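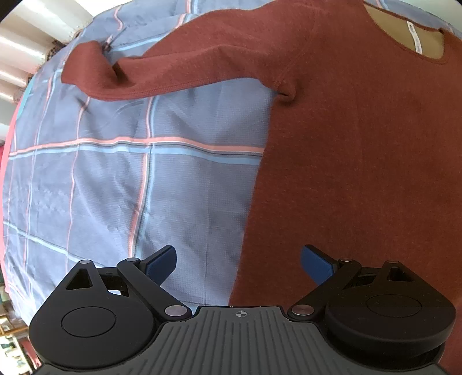 News > Politics > Media and Elections

Camacho files complaint over election coverage in Gilchrist

Tuesday, April 14, 2026
By Politics Desk

Former mayoral candidate Rutilio Camacho has filed a formal complaint against Lanex, the owner of the city's daily newspaper and its largest radio station, over its coverage of last October's election in Gilchrist.

The complaint, submitted to the city's elections office, alleges that Lanex outlets breached the voluntary coverage code that local publishers signed before the campaign. The code asks signatories to offer each candidate a right of reply within 48 hours and to label opinion pieces as such, in print and online.

Camacho, who finished second, is not asking for the result to be reviewed. He wants a written finding on each article named in the filing and a correction where the code was breached.

"The code has a reply clause and a labeling clause," he said. "I am asking for both to be applied to the articles as published."
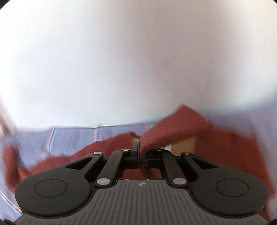
A black gripper holding a fold of brick-red cloth.

Attached to the complaint is a report by Brovora, a media monitoring firm hired by the Camacho campaign. The firm reviewed 100 articles that mentioned at least one candidate and coded each as favorable, neutral or unfavorable. It rated 47 of them unfavorable to Camacho and 15 unfavorable to the winner. Where an article mentioned both candidates, each mention was coded separately.

Lanex disputes the method. In a written statement, the company said the sample excluded broadcast items and counted syndicated pieces as its own work. It also said reply requests were logged and answered — the log has not been released.

The report does not state how many coders were used or how disagreements between them were settled. Brovora said it would supply its coding sheet to the elections office on request.
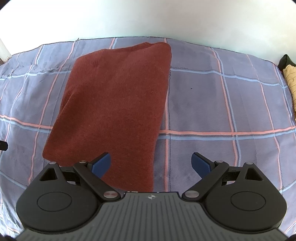 What happens next

Lanex has 20 days to respond in writing. The elections office can then close the complaint, request further records or refer it to an outside reviewer.

The code carries no fines. A signatory found in breach is expected to publish the finding in the same section as the original article, and with equal prominence on its website.

Bavach, the only other publisher to have signed the code, is not named in the complaint and declined to comment.

Last updated: 4:20 p.m.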